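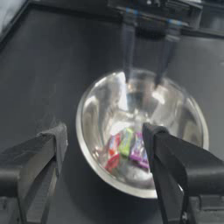

Polished steel bowl on a dark gray surface.

Section 4: Setting up your pennant season in Rasard

Okay, your club is registered and you've got your login, so let's get some golf on the calendar! I'm Zyanya Huerta, and I ran match play teams at Ramdale for years before I wrote this guide, so most of what follows comes from mistakes I made myself.

Before you start, have your player list handy with current handicaps. I like to do this part at the kitchen table with a coffee.

1. Open the Season tab and click New Season. Give it a name your members will recognize (mine is just "Pennants").

2. Add your teams. We run 4 at Ramdale, and I enter the top side first so it shows first on the public page.

3. Pick the match format for each team. Singles match play is the default. If your juniors play a shorter format, change it now.

Caution: once a round has been scored, the format is locked. I found this out in February with our juniors and had to rebuild their whole season.

4. Drag players into their playing order. The little number next to each name is the handicap from your last upload, so if it looks wrong, go back to Section 3 and upload again before you go any further.

5. Add at least 3 reserves per team. You can skip this, but then you'll be typing names in from the parking lot at 6:30 a.m. — ask me how I know.

6. Enter your fixtures. For away matches, start typing the club name and choose it from the list. If it has an accent, like Górecki, typing it plain works fine.

Note: Urura has two courses and each one is listed separately. Check with the home captain which one you're on.

7. Choose how halved matches get scored. Most leagues give half a point to each side, so leave it alone unless your rules say otherwise.

8. Click Publish. Captains get an email with the draw, and players see their tee times as soon as they log in.

Note: a season holds up to 50 players per team, reserves included.

If you need to change the order after publishing, click Edit Draw next to the round. You have until the first group tees off, and after that only the home captain can make changes.

Scoring on the day is in Section 5.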